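Coaching Basketball 2, Handout: Closing Out on Shooters
By Teguh Tuhumury
18/12/2024
Print | E-mail this page
20 shares | 3 comments

OK, so a few of you asked for this in writing after I talked way too fast in class. These are my own notes, cleaned up a little, and they go with the game film in folder 972. Watch the Lorkton game first (second half only, the first half is a mess) and then read on.

A closeout is what happens when your player is standing in help and the ball gets kicked out to the person she was guarding. She has a long way to go and hardly any time. Most kids run straight at the shooter at full speed and fly right by. I did it for my entire high school career!

What I teach is sprint, then chop. Sprint the first two thirds of the distance, then take short choppy steps with your hips down and your weight back. One hand goes up toward the ball. The other one stays out wide for the drive or the pass. Hidayah Sembiring teaches it with both hands high, and her teams defend very well, so please don't write on the exam that there's one right way to do it.

Where do you aim? Depends on the shooter. Bender's left-side guard on the film can't wait to let it go, so you run her off the line and live with the drive. Their center won't shoot from out there at all – stop short, keep a step of space and make her think about it. Your players should know who is who before tip-off. Put it on the board with names, in big letters, and ask them about it in the layup line.

Drills, the way I'd run them in March when legs are tired:

Cold closeouts. Coach has the ball on the wing, defender starts under the rim. Roll it out, closeout, freeze. Look at the feet. No live play yet.

One on one from the pass. Offense gets 2 dribbles, that's all. Defender stays on until she gets a stop.

Shell with a skip. Four on four, and every possession has to include one skip pass. This is where Cudow's zone look comes from, if you were wondering about that clip.

For next time, draw up the Matei baseline play and mark where each closeout starts. Pencil is fine. 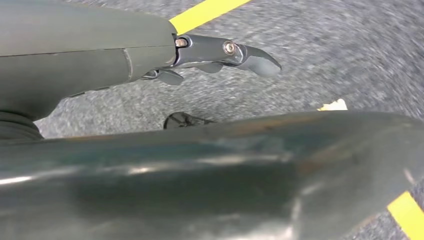
Last bit, on the high hand, and then I'll let you go. I don't want it flat and stiff like a kid stopping traffic, and I don't want it slapping down either, that's a foul every time. Bend the fingers a little at the ends. The gray fingertip in the photo has more of a hook than I'd ask for, with that rounded claw of a tip, but take half of that curve and you've got a hand that can tip a ball and stay off the shooter's wrist. Try it against a wall at home, arm up, hips down, and bring me your questions on the low hand too – we skipped right over it.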